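Porkden arm: gripper lands short of where it's told
Ticket 142
Status: open
Opened by: Jayson Lumbao
Assigned: Aileen Cabrera
Area: shared workshop, back bench

Jayson Lumbao, Monday
Gripper comes down short of the target on picks toward the right side of the board. Picks near the middle are fine. I reran the calibration and it's the same. I think the camera mount has drifted. Requesting a new mount.

Aileen Cabrera
Before we buy anything: how short, and is it the same every time? "Short" could be the camera, the arm, or the numbers in the config file. Did you measure or eyeball it?

Jayson Lumbao
Eyeballed. Went back with a ruler. 21 mm on the right, close to nothing in the middle.

Aileen Cabrera
A drifted camera mount would not leave the middle alone. I don't buy the mount theory. Please post the config.

Mylene Malabanan
Could be the belt. The Driltel forum says these belts stretch after a few months and the fix is their upgraded one.

Aileen Cabrera
The Driltel forum says that about every problem anyone has. Not ruling it out, but I want a test that would come out differently if the belt were fine. Jayson, power down, lock the motor side and push the column by hand. If the belt is slack you'll feel it.

Jayson Lumbao
No play that I can feel. Config attached. Steps for full travel is set to 3,212.

Alfredo Mercado
That number is from the old pulley. I swapped the pulley when we moved the Feline controller over and I don't remember changing it. Sorry.

Aileen Cabrera
OK, that I can believe. Wrong steps would give an error that grows with distance from the center, and that matches. It still doesn't explain why the calibration passes. Does the routine ever go out to the right side?

Alfredo Mercado
No. It checks the center and one point near the bowl.

Aileen Cabrera
So the pass message tells us nothing about the side that's failing. Please don't quote it as evidence again.

Plan for Wednesday: new step value, then 30 picks on the green block, well away from the bowl. Leave the strawberry out of the count. It's plush, it squashes, and a sloppy grip can still lift it. 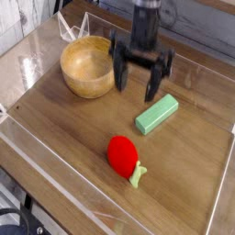

I'd also like the fingers fully open at the start of each run. Half the old log doesn't say what position they started in, so I can't use it.

Lovely Lagman
Ran the new value. 30 tries on the block, two misses, both early on. Can we close?

Aileen Cabrera
Not yet. Two misses with the "right" number means something else is going on, or the number is only nearly right. Which way did they miss?

Lovely Lagman
Didn't write it down.

Aileen Cabrera
Then run it again and write it down. Mount and belt requests are declined for now. Alfredo to add a right-side point to the calibration routine. Ticket stays open.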